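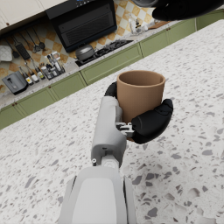
Flollard College – Robotics and Automation
Project Gallery: The Kitchen Tasks

The Kitchen Tasks are the main assessed project for senior students in the Robotics and Automation elective at Flollard College. Students work in small groups through the second half of the year and program a pair of robot hands to handle everyday objects in a simulated kitchen. The gallery presents student work in progress and is maintained by the Department of Technology for families, prospective students and partner schools.

All work is carried out in Edon, the kitchen model used by the College and by Rencombe High School for their joint program. The use of a shared model allows groups at both schools to compare results and to exchange code during the term. Enquiries about the model should be directed to the department office.

Gripping the cup
The handleless cup is the first object assigned to every group. The thumb closes on one side and the fingers come around the other and underneath, with the palm below. Students are asked to plan the position of each finger before writing any code, and the plan is submitted for comment with the first journal entry.

The kitchen
Edon is laid out as a domestic kitchen, with a terrazzo counter in the foreground and sage-green cabinets behind it. The back counter carries a toaster, a gas cooktop, bottles and a spice rack. Groups may not remove objects from the kitchen in order to make a task easier, although they may apply to the supervising teacher to have an object added.

Course structure

The elective is taught by Kylie Rewi, who has coordinated the program since it moved from wheeled robots to manipulation. Classes meet twice a week in the computing laboratory, with a supervised session after school on Tuesday for groups that require additional time. Attendance at the Tuesday session is optional, but groups that intend to run a long batch of trials are expected to book their machines in advance.

Each group selects its own working name and keeps a journal for the length of the project. The journal is assessed separately from the program. It must record what the group intended to do, the settings used, the result of each set of trials and any change made afterwards. Journals in which only the successful trials are reported will be returned for revision.

Students are not required to have prior experience in programming. Those who have not completed the junior computing course are given a short bridging unit in the first fortnight, covering variables, loops, functions and the reading of error messages. The mathematics needed for the project is taught as it arises, in particular angles in three dimensions and the conversion between the coordinates of the room and those of the hand.

The tasks

Task One – Hold. The hand takes hold of the cup and keeps it steady for 6 seconds. The cup may start at any position within reach, and its starting position is changed between trials. Groups are advised to begin with the cup in one position and to introduce variation gradually.

Task Two – Raise and turn. The cup is lifted clear of the counter, turned at the wrist and brought back upright. A trial is counted as unsuccessful if the cup slips in the grip, even when it is not dropped. This is the task on which most groups spend the greatest part of their time, and the marking guide has been adjusted to reflect this.

Task Three – Place. The cup is set down inside a marked area and released. The fingers must open in an order that leaves the cup standing. Several groups have found that a grip which performs well in Task Two has to be replaced entirely for Task Three, as fingers placed under the cup prevent it from being set down.

Task Four – Pass. The cup is transferred from one hand to the other. Both hands must be in contact with the cup before the first one releases. The task is compulsory for students seeking the highest grade and optional for all others.

Open task. On completion of the compulsory tasks, groups may propose one of their own. Proposals are limited to a single page and must include a statement of how success will be measured. Proposals approved this year include sorting spice jars, moving a lidded pot between burners, and returning a ladle to its rail.

Trials and marking

A group must complete 300 recorded trials before its program can be submitted. The trials may be divided among the tasks as the group sees fit, provided that every compulsory task is represented. The record is generated automatically by Edon and cannot be edited, and students should therefore check their settings before beginning a batch.

The program is marked on reliability, on the clarity of the code and on the way the hand behaves when something goes wrong. A program that stops safely after a failed grip receives more credit than one that continues through its movements without the cup. Speed is recorded but carries no marks. This rule was introduced at the request of students, a number of whom felt that earlier groups had been rewarded for hurried movement.

The written report has a limit of 700 words, excluding tables and captions. Students are encouraged to illustrate it with stills from the simulation. A still must be accompanied by the task and trial number, and must not be altered other than by cropping.

From the student journals

The following extracts are reproduced with the permission of the students concerned.

"We had been closing all the fingers together and the cup kept being pushed towards the thumb. When we closed the thumb first and waited, the cup stayed where it was. The change was one line but it took us most of a week to find." – Kaiwen Shao

"Our best batch was our second one, and after that we made it worse. We have gone back to the old version and will change one number at a time." – Wei group

"Looking at the grip from underneath helped more than the graphs did. We could not see from the front that the last finger was missing the cup." – Rencombe High School, joint program

Kaiwen Shao has also written a short guide to the wrist controls, which has been adopted as a class resource. It explains the sign conventions for rotation and includes a table of the limits of each joint. Copies are kept in the laboratory and on the class page.

Working with Rencombe

The joint program with Rencombe High School is now a settled part of the course. Groups at the two schools are paired in the first month and hold a video call every fortnight. Midway through the project, each group runs its partner's program on its own machines and returns written comments. The exercise has shown students how much depends on clear instructions – a program that runs without difficulty for its authors may be unusable by anyone else when a single setting has been left out of the notes.

Paired groups are assessed separately, and the grade of one has no bearing on the grade of the other. Shared code is permitted and must be acknowledged in the report.

Presentation evening

Students present their work at the College in November. Each group is allotted a short talk, followed by a live run of one task chosen by the audience from those the group has completed. The run takes place in Edon and is projected in the main hall. Groups are reminded that a failed trial on the evening does not affect their marks, and that they should be ready to explain to visitors what they believe went wrong.

Families of students in the elective are invited, together with junior students considering the course. Doors open at 6 pm. The hall has 400 seats and bookings are not required. Step-free access is by the side entrance next to the library, and visitors who need reserved seating should contact the College office beforehand.

Enrolment

Applications for next year's elective are made through the ordinary subject selection process. Students should discuss their choice with their year adviser and, if they wish, may sit in on a class before the selection period closes. No equipment needs to be purchased. Machines are provided in the laboratory, and students with a suitable computer at home may request a copy of Edon for the duration of the course.

Use of images

Stills in the gallery are the work of students and staff in the joint program and may be reproduced by partner schools for teaching purposes with acknowledgement to Flollard College. Other requests should be made in writing to Kylie Rewi, Department of Technology. New work is added at the end of each term.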